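Home | Manuals | Parts | Dealers | Contact

Bemdale 755 Tabletop Care and Finishing Kit
Section 2: Oiling a Bare Wood Board or Top

Revised 7/31/20

Read this section through before opening the oil. It covers boards and small tops of maple, birch or beech with no finish on them. For tops with old varnish, go to Section 5 first and come back when the surface is bare.

What you need from the kit
- Fustby board oil, one can
- Fine sanding pad (gray) and finishing pad (white)
- Two lint-free cloths
- Pair of gloves

You will also need a damp rag, a table you can leave alone overnight, and a metal pail with a lid.

CAUTION: Cloths soaked with oil can heat up and catch fire on their own. Lay them flat outdoors to dry, or put them in the pail, cover them with water and close the lid. Do not ball them up or drop them in the trash.

Preparing the surface

1. Clear the board and wipe off crumbs, dust and pencil marks. Pencil comes off with a white eraser.

2. Look along the grain with a lamp held low to one side. Scratches that run across the grain will show darker once oil is on them. Mark these lightly with chalk.

3. Sand with the gray pad, always in the direction of the grain. Use light, even pressure. Do not stop in one place or you will make a shallow dip.

4. Wipe with the damp rag and let the board dry for an hour. The surface will feel rough again. Go over it once more with the gray pad.

Note: Small knots are harder than the wood next to them. Pass over a knot at the same speed as the rest. If the knot is loose, fill it before going on (Section 4).

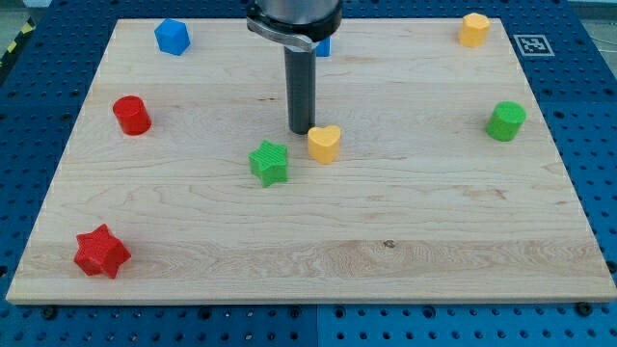

5. Brush the dust off the face and all four edges, then wipe with a dry cloth. Dust left in the corners turns to paste when the oil reaches it.

Applying the oil

6. Shake the can and open a window. The room should be warm and dry.

7. Put on the gloves. Pour a small pool of oil in the middle of the board and spread it with a cloth, working out to the edges. End grain drinks more than the face, so go back to it until it stops pulling oil in.

8. Wait 15 minutes. Wipe off everything that is still wet on top. Oil left standing dries sticky and has to be sanded away.

9. Turn the board over and do the other side in the same way. A board oiled on one side only may cup. Stand it on edge against a wall, with paper under it.

10. Leave it overnight. Rub down with the white pad, dust off, and put on a second coat.

CAUTION: Do not speed up drying with a heat gun or by setting the board on a radiator.

Before using the board

Keep hot pans and standing water off it for a full week. If it will be used by small children, wait until the smell of oil is gone. Recoat when a drop of water no longer beads on the surface.

Refills: order part 3222 (one can of oil, two cloths). Astel paste wax may be used over the oil after the week is up. Do not put wax on first.

Reader comments

farias_woodshop: Does the one-week wait apply to each coat or only the last one? Step 10 just says overnight.

Villads Vestergaard: Only the last. I did mine in September with the windows open and the second coat took two nights before it stopped feeling tacky.

plainsawn: The white pad in my kit wore through halfway across a desk top. Fine for a cutting board, but buy a spare if you're doing anything bigger.

marge_t: Could you add a picture of what "cupped" looks like? I think mine is but I'm not sure.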